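4. Setting up the sorting station

This section covers the laundry sorting exercise used by the Andville student robotics club. It assumes that the Rulo arm has been bolted down and homed (Section 3) and that the Gronow control box shows a steady green light. Members who have not passed the stop-button check in Section 2 may watch but may not run the arm.

4.1 Before you start

You need the arm with the two-finger gripper fitted, the wrist camera and its cable, the club laptop, one bag of mixed clothing and the sorting bins. The bins carry tape marks on the rim. Place them with the tape facing the arm.

1. Turn the control box off at the rear switch.
2. Check that the wrist camera cable runs through both clips on the forearm. Leave enough slack for a full turn of the wrist.
3. Wipe the inside faces of the fingers with a dry cloth. Do not use cleaner on them.
4. Check both finger screws by hand. If one turns, tighten it with the short hex key and write it in the log.
5. Turn the control box on and wait for the green light.
6. Open the Jasbridge program on the laptop and choose "Sort" from the start screen.

CAUTION: Keep hands, hair, lanyards and hood strings out of the work area whenever the green light is on. The arm can move without warning after a program has been loaded.

4.2 Laying out the clothing

The pile must be mixed. A neat stack gives good scores in practice and poor ones at the competition, where the judges tip the bag out from waist height.

1. Hold the bag over the center of the work area and turn it upside down.
2. Pull the bag away. Do not shake out, flatten or fold any item.
3. Push in any item that lies outside the reach line.
4. Move the arm to the "Look" position and check the camera view on the laptop. Both fingertips should show at the bottom of the view, with clothing between them.
5. If the picture is too dark to tell one fabric from another, turn on the room lights. Do not point a desk lamp at the pile. Shiny fabric will throw the light back and the program will read the bright patch as a separate item.

Layers matter more than the number of items. The program has the most trouble where a smooth fabric lies across a dull one, and where several white items sit close together with no clear edge between them.
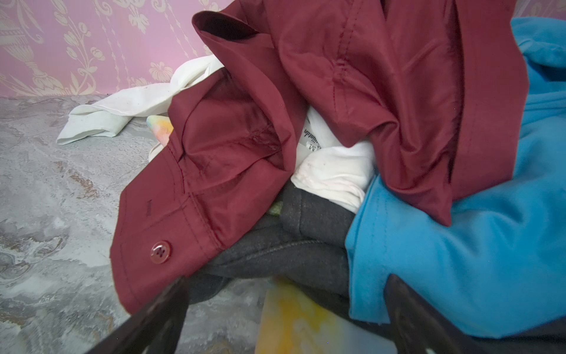
Buttons, cuffs and printed size labels are useful marks for the labeling step in 4.4. Leave them as they fall. If a team turns every label face up before a run, the run does not count toward the practice total.

4.3 Setting the grip

Grip force is set on a scale from 0 to 998. The club default is 300, and it suits shirts and light cotton.

1. On the laptop, open "Gripper" and enter 300.
2. Press "Close" with nothing between the fingers. They should meet along their full length.
3. Press "Open" and place one loose sleeve between the fingers.
4. Press "Close" again and pull the sleeve gently toward you. It should slide only under a firm pull.
5. If the sleeve slips out, raise the value by 16 and repeat step 4.
6. If the fingers leave a crease that stays after you smooth the cloth, lower the value by 16.
7. Save the final value under your team name.

NOTE: Do not grip on a button. The fingers will close at an angle and the force reading will be wrong. Pick a point on plain cloth and try again.

NOTE: Heavy wool and fleece often need a higher value than the default. Save these as separate settings. One value for all fabrics was tried in the April round and most of the thick items were dropped on the way to the bins.

4.4 Labeling the practice pictures

Each team labels its own pictures before the first automatic run.

1. With the arm in "Look," press "Capture."
2. Draw a line around the top item only. Follow the visible edge and do not guess at parts hidden under other cloth.
3. Choose the item type from the list. If you cannot tell what it is, choose "Unknown."
4. Remove the top item by hand and place it in its bin. The stop button must be pressed in while you do this.
5. Release the stop button, wait for the green light, and capture again.
6. Repeat until the work area is clear or you have 9 pictures, whichever comes first.

An honest "Unknown" is more use to the program than a wrong label. Trousers and skirts are often mixed up when only the waistband can be seen, and small white items are often marked as towels when they are undershirts. Wait until more of the item is uncovered.

4.5 First automatic run

1. One member stands at the stop button and does nothing else.
2. A second member sits at the laptop and calls "Running" before pressing "Start."
3. Let the arm attempt one pick. Press "Pause" after the item has been released.
4. Check that the item is in the correct bin and that no other item was dragged with it.
5. If two items came up together, lower the pick speed one step. Do not change the grip value at the same time.
6. Press "Resume" and let the run finish.

CAUTION: If cloth wraps around the wrist, press the stop button. Do not pull the cloth free while the arm has power. Turn off the control box at the rear switch, unclip the camera cable, and unwind the cloth by hand.

4.6 After the run

Send the arm to "Park," turn off the control box and return all clothing to the bag. Copy the run file to the team folder. Faults go in the log with the step number at which they happened. Questions about scoring should be sent to Emrys Ruddock before the next practice.

Related items
Section 2: Stop-button check
Section 3: Mounting and homing the Rulo arm
Section 5: Folding exercise
Gronow control box: light codes
Jasbridge program: saving and loading team settings
Practice log sheet (blank)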